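Kept a dream log for 83 nights, mostly to prove to Catarina Ramalho that dreams don't mean anything. Thread, for whoever is still awake.

Night 2: a train station in Drullascombe, a town I have never been to. All the clocks said 7. Catarina says seven is "completion." Catarina also says that about nine and twelve.

I bought the book she swears by. It has 214 symbols. Water is emotion. Stairs are ambition, or fear of ambition. I'd like to see the dream that book couldn't explain.

The recurring one is a long hotel corridor with wet carpet. I get to the last door and wake up. I've had it five times. Four of those were after eating late – the book has no entry for cheese.

Hats come up too. Losing one, finding one, wearing one indoors. According to the book a hat is "the self you show to others." Fine. I own hats. I see them every day.
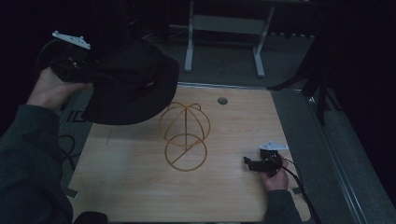
Black bucket hat, wire hat form. The self I show to others, apparently.

Beatriz Patrício asked if I'd had any that came true. One. I dreamed my sister called, and she called on Monday. She calls every Monday.

I will admit the log made me remember more. First week I had scraps, a color or a voice. By the end I was filling over a page some mornings. I think that's just practice, same as anything you write down before coffee.

Catarina read the whole thing and says the corridor is "obviously" about my job. I was between jobs for three of the five. She's thinking about it.

Still keeping the notebook by the bed, though. Last night was a goat in an elevator. Page 61 says goats are stubbornness. No comment on the elevator.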